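Thanakorn Prasertsri
9/19/20

Notes on the Rosuna mattress protector vs. the Selov, after washing both a lot. Thread.

Both are sold as fitted, waterproof, queen, 15" pocket. The Rosuna is a cotton terry face with a laminated backing. The Selov is a polyester knit, same idea underneath, thinner.

Pocket depth first. My mattress is 13" plus a 2" topper, so 15" is the limit. The Selov skirt stretches and goes on without a fight. The Rosuna skirt has less give – one corner rides up by morning unless the topper comes off.

Wash routine: warm, gentle, no softener, no bleach. Softener leaves a film on terry and it stops absorbing. 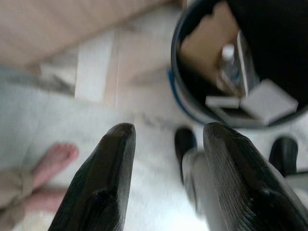 Drying is where they differ. Low heat, 80 minutes for the Rosuna. The Selov is done in 30. High heat will delaminate either one, and the care tag on both says so in very small type.

Shrinkage after 20 washes: Rosuna lost 1" in length, none in width. Selov, no change I could measure.

Noise: the Selov crackles a little when new. Gone by the third wash. The Rosuna is quiet from the start but sleeps warmer.

Someone asked about the Dromano. It's an encasement with a zipper, so a different product. I have one on the guest bed from Robles and haven't washed it enough to say anything.

Next up is pillow protectors, same wash settings. Will add to this thread when I have numbers.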